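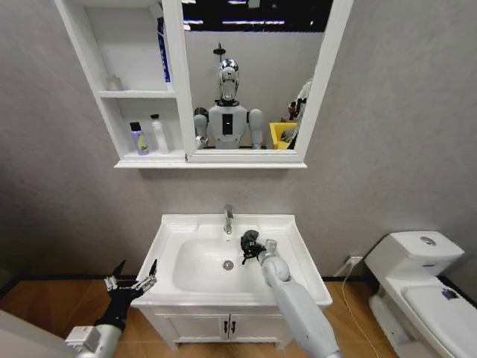 Small Rooms, Session 4: moisture, and where it goes

Okay, so last time we did light and I let it run long, and we never got to water vapor. We'll fix that now. Keep your sketches from session 3, you'll want them for the homework.

I want you to start with air. Warm air can hold more water vapor than cool air, and when warm damp air touches something cold enough, the vapor turns back to liquid. The temperature where that happens is the dew point. You've all met it on a glass of iced tea in July. In a bathroom it's the mirror, then the window, then the outside corner behind the door where you never look (go look!).

Relative humidity trips people up every year. A reading of 62 percent in a warm room and 62 percent in a chilly one do not mean the same amount of water. Write the temperature down next to the humidity, always. Đạt Đặng lost a whole week of readings in my class by leaving that column blank, and he's given me permission to keep bringing it up.

Ventilation next. You need air going out and you need air coming in, and the second half gets forgotten. If the door fits tight to the floor, the fan just hums at you. Tomos Pugh's rule for our studio projects is a fan sized for at least 100 cubic feet per minute if there's a tub and a shower both, and I go along with it, though I'd argue duct length matters more than the number on the box. Short, smooth, few bends. We'll fight about this in session 5 – he's coming in as a guest.

Surfaces: paint, tile, grout, caulk. Grout is porous unless it's sealed. Caulk moves and grout doesn't, so corners get caulk. Please stop drawing grout in corners.

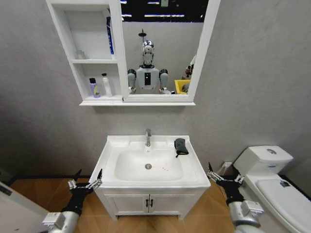

Stokov, July

I'm writing this part up from the field week, so forgive the jumps. We're at the Kiani apartments, a building of almost 300 units, and Danuta Kwiatkowski got us the maintenance logs. I love a maintenance log! People write in the margins.

What I noticed first is that the complaints bunch up on the north side and on the top floor. Top floor I expected, with the roof slab losing heat all winter. North side I expected less, and Afshin Daneshvar thinks it's the way the ducts were joined, two bathrooms to a riser. I'm not sold yet.

Homework: pick one bathroom you can get into daily. Log temperature and humidity before a shower, right after, and an hour later, for five days. Plot it. Then 500 words on how fast the room recovers and what you'd change first.

Reading: Hosseinzadeh handout, part two only. Skip the section on attic fans.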